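## Quel papier quadrillé pour dessiner des patrons sur une table blanche ?

Bonjour à tous ! Je me lance dans les patrons de petites boîtes en papier et j'adore ça – mais je perds mes lignes dès que la feuille est posée sur ma table, qui est blanche elle aussi. J'ai un bloc Gramwood de 34 feuilles, quadrillage très pâle. Faut-il changer de papier, de table, de lampe ? Je travaille surtout le soir.

**Réponse 1** (7 votes)

Change de papier, garde la table ! Le blanc, c'est formidable pour le dessin : aucune veine du bois qui transparaît, et la moindre chute se repousse d'un revers de main. Chez moi les blocs Kershaw à lignes bien marquées ont tout réglé, je les commande par lots depuis décembre et je n'en reviens toujours pas du confort. Pose la feuille vers le milieu, bien à plat, avec de la place des deux côtés pour les avant-bras.

Pour la lampe, fais attention aux ombres. Une lumière trop dirigée en met partout sur le plateau, juste sous la feuille, et les petits carreaux deviennent pénibles à suivre. J'ai mis deux lampes, une à gauche et une à droite – quel bonheur !

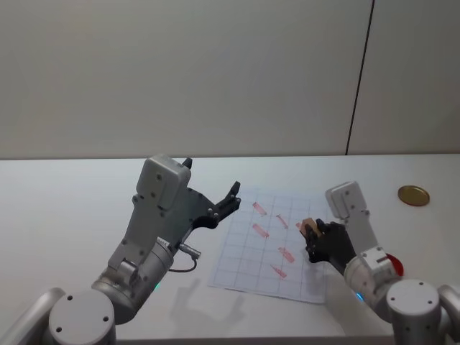

*Feuille quadrillée sur table blanche, mur uni derrière.*

**Réponse 2** (1 vote)

Moi je scotche la feuille aux quatre coins et basta. Carreaux de 8 mm, plus petit j'y vois rien.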